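Collections Diary, Mutura House
November 2018

The review of the domestic wares entered its second month. The October returns had listed 129 pieces of tableware held in the east store, of which 33 remained without a condition note. I met with Ľubica Hrubý at nine to agree on the order of work. It was decided that the plain glazed wares would be taken first and the painted wares left until the new shelving arrives from Rotavow.

The morning was given to the Matoušek gift. The papers that came with it are thin: one letter, a packing list in two hands, and a receipt from a dealer in Gendov which does not match any item we hold. I have written to the family to ask whether a second list exists.
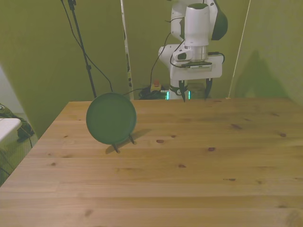

Display supports were the main business of the afternoon. The present guidance allows wire stands for plates in sound condition, provided that the rim is not under strain and the weight is carried from below. Ms. Hrubý asked that the guidance also address color. I agree with her on this point. The dark green plate is well served by the small black stand, whose thin legs draw little notice against the pale pine, and the matte finish can be studied without glare. A white or brass stand would compete with it. I have drafted a sentence to that effect for the handbook and left the rest of the section as it stood.

An order for 100 further stands was prepared but not sent. The supplier has changed its terms, and more than 9 weeks is now quoted for delivery. I will ask whether the smaller size can be shipped separately.

Remaining for tomorrow: the letter to the insurers, labels for the upper drawers, and the key to the east store, which must be signed back in before noon.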